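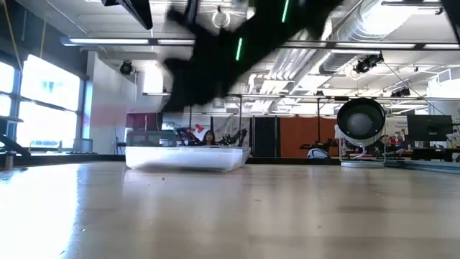

Maham Ghauri wrote back first and said the stop button was fine, it was the restart that needed looking at.

hrlashari
Agree with Maham. To sum up for anyone new to the thread: we run a Grostex controller on a bin picking job. Arm goes down to the bin, picks, goes back up. On cycle 227 of a 300 cycle run it took a protective stop above the bin. Operator cleared it, pressed resume, and the arm went straight to home at full program speed. We had the override set to 14 percent before the stop. Nobody was in reach, but I don't want to see it again.

2 replies · Share

k_uibo
Check whether the override is stored in the job or in the session. On our Grolum cell a protective stop ends the session, so the slider goes back to 100 when you resume. It still shows the old number on the pendant until you touch it. We lost a gripper finger that way in January.

grumbleweld
That's not a fault, that's how the override works. It was never a safety function. If you need the arm slow near people you set the limit in the safety config, with a password on it.

hrlashari
I know it isn't a safety function. The display said 14 and the arm didn't do 14. I'd call that a fault whatever the manual says.

Like (9) · Share

sobia.f
Both can be true. Set the safety limit AND report the display. Which firmware are you on? The Mikska add-on writes its own speed value when it reconnects, and I've seen it beat the slider by a second or so.

hrlashari
Mikska is installed, yes. Will pull it and run 50 cycles with a forced stop at cycle 14 — same spot over the bin.

grumbleweld
Do that with the reduced limit on and everybody outside the marked area. And don't let resume go to home on its own. Make it wait for a second press.

hrlashari
Ran it. No jump with Mikska removed. Put it back and got the jump on the first resume. Second press is now in the program and the safety limit is set. Laiba Rajput is sending the logs to Besson, who sold us the add-on.

k_uibo
Would still like to know why the pendant shows the old number. Ours has no Mikska on it.

17 comments · 4 shares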